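Two arms, one rail and a lot of washing-up

13 September 2026

I finally got over to the shared workshop at Wiltstead this week to see how Samuel is coming along. Samuel, for anyone who missed my August piece, is the pair of robot arms that Leonor Ramalho and Rhydian Meredith have been building in their evenings (and quite a few of their lunch breaks, I suspect). They want it to load and empty a dish rack without smashing anything, and they're getting closer than I thought they would!

Both arms now sit on the same aluminium rail, which Rhydian bolted down last month after the old wooden base kept creeping across the bench. He's very pleased with it. Leonor is more pleased with the wallpaper, lavender with red and black flowers, which she found in the end-of-roll bin at Lamari and put up on three sides of the box. I'd have gone for plain white, but I wasn't asked. 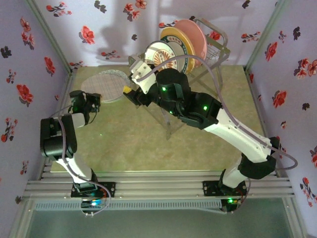

Leonor Ramalho

She's the one who writes the code, and she let me sit beside her for most of Tuesday evening while she fiddled with the grip settings. Plates are harder than they look, she says, as they lean at odd angles in the rack and the shiny rims are easy to lose. The four in there at the moment are all different, with a pink one and a yellow one behind the two patterned ones. I have my eye on the one with the orange and green sunburst.

The whole thing has cost them some 400 pounds so far, not counting the cable that Griltach let them have from a returns box. There are 2 jobs left on the whiteboard: tidy the wiring on the left arm and teach the pair of them to pass a plate across without a tug of war. Rhydian reckons three more weeks. Leonor just laughed when he said it.

If you fancy a look, they're in most evenings after six, and you can bring a plate if you don't mind risking it.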